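Support > Paper & Card > Folding Problems > Ticket 938

Subject: Sheets won't lie flat after the first fold, second fold keeps wandering

Opened by: Rima Geagea
Product: Miltis white sheets, pack of 60
Status: Open, waiting on customer

Hi there! I'm hoping somebody can help me out, I've been fighting with this paper for most of January and I'm losing. I make the folded programs and place cards for our little concert series at Ristarport (the hall by the ferry, if you know it) and I switched over to the Miltis sheets because the old ones from Aoun were so thin you could read the back through the front. The Miltis looks great. It prints great. It just will not stay down on the table once I've put a fold in it.

What I do is fold the sheet once in half, press it with my thumb, open it back up, and then try to bring the short side over to the crease for the second fold. The second I let go, the whole sheet humps up in the middle like it's trying to leave. So then I'm holding it down with one hand and folding with the other, and the edge slides, and the second fold comes out crooked. Not by a lot, but you can sure see it when the programs are stacked.

I tried leaving the pack under a big cookbook overnight. I tried folding with the printed side in and then with the printed side out. Printed side out was a little better, maybe? It could have been wishful thinking.

Rima

Reply from Roel Schouten, Wulla support

Hi Rima, thanks for writing all that out, it saves me a bunch of questions! I have two anyway. Which way did you fold, parallel to the long side or the short side? And do you keep the paper in the same room you fold it in?

The reason I ask about direction is grain. Heavier sheets have one way they like to bend and one way they don't, and if you fold against it the crease gets rough and the rest of the sheet pushes back. Take one blank sheet, bend it gently one way without creasing it, let it spring open, then turn it a quarter and bend it again. One way will feel noticeably easier. That's the way your folds want to go.

Roel

Rima Geagea wrote:

OK, I did the bend test at the kitchen table and wow, yes, there's a difference! I went through several sheets to make sure I wasn't imagining it, and then I bent one that already had a crease in it just to see what it would do.
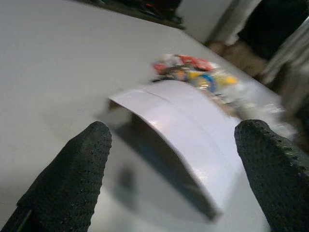 So the easy direction is along the long side, and guess who's been folding across the short side this whole time. My layout has the front cover set up that way, so I'd have to redo the file, and I'm kind of dreading that. Is there any way to get away with folding the wrong way if I'm careful?

About the room: no, the pack lives out in the garage, and I bring in what I need right before I start. It's pretty damp out there. I never gave it a thought.

Rima

Reply from Roel Schouten, Wulla support

You can get away with it, yes, plenty of people do. Score the line first. A dry ballpoint or the back of a butter knife along a ruler is plenty, light pressure, then fold away from the groove so the groove ends up on the outside. Score both lines while the sheet is still flat and the second one can't wander on you.

And please move that pack indoors! Give it a full day in the room, wrapper open, something flat on top. I'd do that before you score anything.

If you do decide to redo the layout, send me the file and I'll turn the panels for you, it's a quick job.

Roel

Rima Geagea wrote:

Pack is on top of the bookcase now with the cookbook back on it. I scored one from the old batch with a dead ballpoint and the fold came out nice and sharp, but I leaned too hard at one end and it went through the print a little. I'll try again with the fresh ones tomorrow night. I need 93 programs this time, so I'm going to have to open a second pack anyway. Should that one sit out for a day too, or is it fine straight from the store?

Rima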